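January, just gone 4 in the afternoon

Another mild one, and I can't say I'm enjoying it as much as I ought to. The river path at Irkmont was all mud, with not a scrap of frost on it, and the snowdrops by the bridge are well out already (lovely to see, of course, but so early!). I got the sheets dry on the line again.

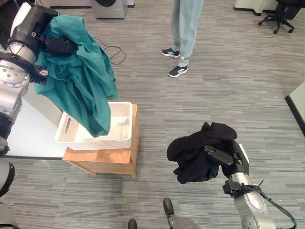 I still keep my little rain book going, and we've had 82 millimetres so far this month, nearly all of it in two great downpours. I do miss a proper hard winter, with ice on the water butt and the birds all puffed up along the fence.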